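How to Pre-Wash and Press Quilting Cotton Before You Cut

We get asked at the cutting counter nearly every day whether you really have to wash your fabric first, and I always want to pull up a stool and talk it through properly, which is hard to do when there's a line. So I've finally written it all down! This is the way we do it at Skamell for our own quilts and for the shop samples, and it has served us well through a great many lap quilts, table runners and one very large bedspread we would all prefer to forget.

You'll need your fabric, a mild detergent without softener, a pair of pinking shears, an iron, a good firm board, and a spray bottle filled with plain water.

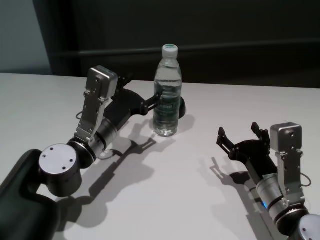 Step 1: Sort your fabric

Make a pile of lights, a pile of mediums, and a pile of anything deep red, navy or purple (those are the ones that like to bleed). If you're using a bundle of precut squares or strips, please leave those out altogether. They shrink unevenly and fray like mad, and you'll lose the tidy edges you paid for.

Step 2: Trim the edges

Run your pinking shears along both cut ends of each piece. You don't need to do the selvages. This little job takes a few minutes and saves you from opening the machine to find a bird's nest of threads wrapped around everything. If you don't own pinking shears, a quick zigzag on your sewing machine does the same thing.

Step 3: Wash

Cool water, gentle cycle, and only a little detergent. I open each piece out fully before it goes in, so it doesn't come out with a hard crease down the old fold line. For the dark pile, I add a color catcher sheet, and if that sheet comes out strongly tinted I wash the whole pile again with a fresh one. The Valentini solids in the wine shades sometimes need 3 rounds, lovely as they are.

Step 4: Dry, but not all the way

Tumble on low and take the fabric out while it's still slightly damp. I set a timer for 16 minutes and then go and feel it. Snap each piece out with both hands, the way you would a pillowcase, and lay it over a rail or the back of a chair until you're ready for it.

Step 5: Mist and press

Now for my favorite part. Lay the fabric flat with the selvages running along the length of your board, and mist it lightly until it feels cool to the touch. Let it sit a moment so the moisture can spread.

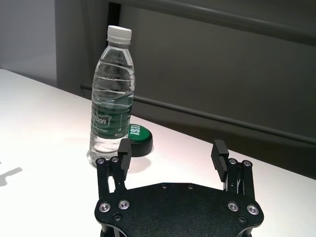 Plain water is all you need for misting.

Set the iron to cotton and press straight down, lift, and move along. Try not to push the iron back and forth, especially on the diagonal, or you'll stretch the weave and your squares will come out as something else entirely. Our Fereo board is firm enough that I don't need much weight behind the iron, but a folded wool blanket on a table works nicely too.

Step 6: Starch, if you like it

I'm a starch person, and I know plenty of good quilters who aren't. For triangles and anything else cut on the bias, I do think it helps. Spray the wrong side, wait until it has soaked in, and then press. If you go in with the iron too soon you'll get white flakes, and they're a nuisance on dark prints.
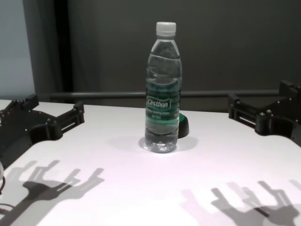 Keep a drink handy, it's warm work!

Step 7: Fold and rest

Bring selvage to selvage, let the fold hang where it wants to, and leave everything to cool flat before you get out the rotary cutter. Backing pieces can go over a hanger.

If you'd like to try this on something small, the Braltmont table runner pattern takes 4 fat quarters and a bit of backing, and it's on the rack beside the thread. Bring your washed fabric in when you come and we'll happily help you check that it's square.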